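Trenora Chopstick Set, 10 Pairs: Long-Term Review

The listing for the Trenora set promises chopsticks that will "outlast your kitchen." I have had mine since August, and my kitchen is ahead on points.

I bought them to replace a drawer full of takeout leftovers and odd survivors from older sets. We eat noodles or rice bowls most nights, so these got used hard. They went through the dishwasher, which the box says is fine, and they got left in the sink overnight more often than I'd like to admit.

First, the coating. The sticks are a resin blend with a matte finish, and out of the box they feel good. The finish has a little drag to it, so slippery things like udon stay put. After a few weeks in the dishwasher the drag was gone at the tips, and the tips are the only place I want it. The upper half still looks new. Trenora sells this as a "permanent grip texture." I wrote to ask what permanent meant and got a coupon code.

Second, the length. They run longer than the cheap wooden ones I was used to, and the box calls this restaurant length. Fine for reaching across a hot pot. For a bowl of rice in front of the TV they feel top-heavy, and my daughter gave up on them after 2 dinners and went back to the plain ones.
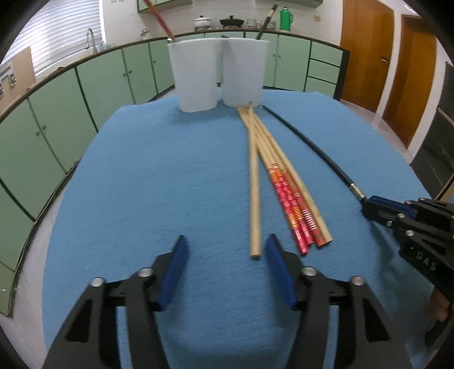
Photo: Idun Tveit

Plain wooden chopsticks are still my yardstick for any of this. They grip well, they cost next to nothing, and if one goes down the disposal I don't mourn it. They do pick up stains from curry and soy sauce, and a thin tip will wear down or splinter sooner or later. A pricier set has to beat that by a fair margin. The Trenora beats it on stains. On grip it wins for a month and then loses.

I also tried the Plilten steel set, borrowed from my sister. Steel will survive anything, but it gets hot in soup and the sound of it on a ceramic bowl drives me up the wall. The Bittencourt lacquered pairs are nicer to hold than either, and they are hand wash only. I know myself. They would be ruined by Thanksgiving.

The storage box deserves a complaint of its own. It has a sliding lid that sticks, and the slots fit each pair so tightly that you have to pry them out with a fingernail. Mine went to the garage. The chopsticks now live upright in a Skultell utensil jar, tips up, and they dry better that way too.

One more thing about the reviews. When I ordered, the product page showed 3684 ratings, nearly all glowing. I read a good number of them. Most were written in the first week, and plenty were about how fast the package came. I'd have given it top marks in the first week myself. Sort by lowest and you'll find people with the same worn tips I have, all of them past the one-month point.

Warping: none so far. Color fading: a little, mostly on the dark pairs. Breakage: one stick snapped when I used it to pry open a jar, so I can't put that on Trenora.

Would I buy them again? At half the price, maybe. If you wash by hand you may get more life out of the grip, but then you could have had the lacquered ones.

Rating: 3 out of 5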